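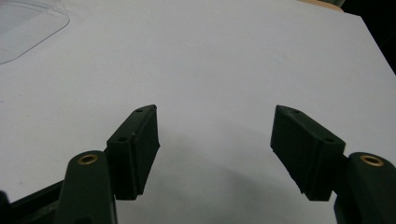 White was the wrong color to ask about, one respondent at Landodau wrote in the margin of the June form, when the real trouble in the workrooms was how long the lights stayed on. The remark was entered with the other open comments and is taken up in this section, as it bears on how the glare ratings should be read.

Figure 4. A broad white surface, Landodau.

Print | E-mail

4. Surface Color and Reported Glare

The survey was carried out in shared workrooms at three sites, Prendine, Landodau and Heffernan, and returned 2403 usable forms. Respondents rated glare from the surface closest to their usual place of work on the Kodora comfort scale. White surfaces (Figure 4) were recorded separately from gray and wood-toned ones. Gloss was noted by the site office and was not measured.

Ratings for white surfaces were less favorable than those for gray at Prendine and Heffernan. At Landodau the two groups could not be told apart. The difference at Prendine was largest in the late afternoon and was found mainly in rooms with windows on the west side. Blinds had been fitted in some of these rooms before the survey began, but the dates of fitting were not kept, and no correction has been made for them.

Open comments were left on 160 forms. Many of these dealt with lighting hours, and several respondents stated that they would accept a bright surface if the ceiling lights could be dimmed. The form had no question on dimming. It also asked for a single rating to cover the whole working day, which may have led respondents to report their worst hour.

Forms from 15 rooms were set aside because the surface color had been changed during the survey period. Including them did not alter the order of the three sites. Separate ratings for morning and afternoon are recommended for the next round, together with a record of the hours during which ceiling lights are in use.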